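Gripper Comparison Gallery
Trestholm Laboratory for Handling Research

June 2019

The Trestholm Laboratory compares hand-held gripper tools before any of them is approved for mounting on an arm. The present series covers 2 finger designs, the Cluvura and the Rorkico, tried by the same operators on the same set of household materials. The gallery records the work at floor level, where most of the trials are carried out.

Visitors may use the gallery together with the written results, which are available from the laboratory on request. Captions are kept short and refer to the trial sheets by subject.

Finger designs
Each design was used for 100 practice grasps before scoring began. Operators were asked to keep a steady approach and to close the fingers at one speed throughout. Practice grasps do not count toward the results.

Camera settings
The camera on the tool was left at a fixed exposure for the full series. Low light was included on purpose — many homes are dimly lit, and a setting that performs well only under bright lamps is of limited use to our partners.

Controller
The Nagano controller logged finger position for every attempt. A total of 554 attempts were scored, and the log for each was checked against the operator's own sheet. Attempts with an incomplete log were repeated.

Flat materials
Paper and woven floor coverings are treated as separate classes. Thin sheets call for a low approach angle, and beveled fingertips are preferred for this class.

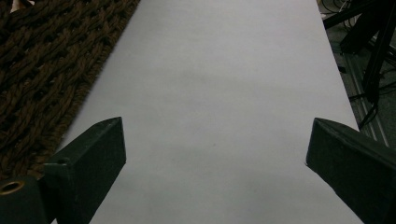
Scores for flat materials are reported separately from those for boxes and bottles, as the two groups are not comparable. The Cluvura fingers were rated higher on sheets, while the Rorkico fingers were rated higher on thick weaves. Both will go forward to the arm trials in July, for which roughly 4000 grasps are planned.

Requests to reproduce material from this page should be sent to the laboratory office — please state the title of the gallery and the intended use.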